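We use cookies to improve your experience. By continuing to browse you accept our cookie policy. Accept | Manage settings

Trakholm Fan Noise Set

Audio recordings of cooling fans in secondhand desktop and server machines, labeled by bearing condition. Version 2, Feb 2, 2019.

Contents

The set holds 2556 clips in mono WAV, 48 kHz, 16-bit. Clips come from 150 fans. Each clip has one row in clips.csv, keyed by clip_id. Fan size, rated voltage and bearing type are in fans.csv – join on fan_id.

Labels

ok: no audible bearing fault
dry: steady scrape or whine
tick: periodic click, usually a cable or a chipped blade
unk: annotators disagreed

Sevim Çetinkaya and Nassoro Nyaga labeled every clip separately. Disagreements went to Rostyslav Nazarenko. Clips he could not settle stayed as unk and are left out of the default split.

Recording

Fans were recorded in their original case where possible, side panel off, microphone 20 cm from the hub. Fans received without a case were hung from cord and carry mount=free. Do not mix the two mounts when training on low frequencies. Case resonance below 200 Hz is strong.
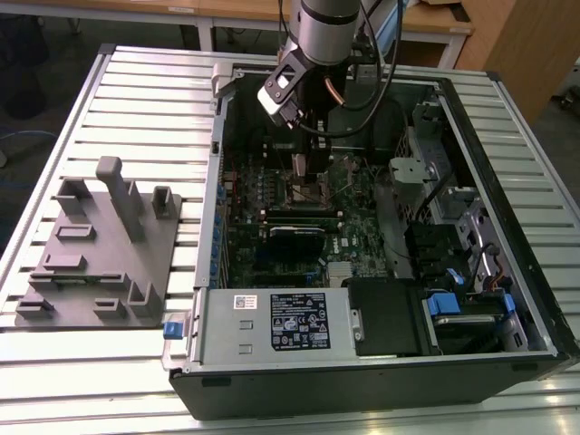 Desktop tower on its side, panel removed. Fan shroud toward the back of the board area.

Background noise was recorded before each session and is stored in /room. It has not been subtracted from the clips.

Splits

Splits are by fan, never by clip. The test split has 854 clips. Version 1 split by clip and its scores should not be compared with later ones.

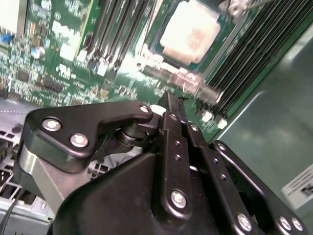

Open server chassis with the motherboard exposed.

Known problems

11 clips have clipping in the first second, flagged clip=1. Speed readings are missing for two-wire fans. Server fans are underrepresented in the dry class.

License and contact

CC BY 4.0. Corrections to Sinan Soylu, with the clip_id in the subject line.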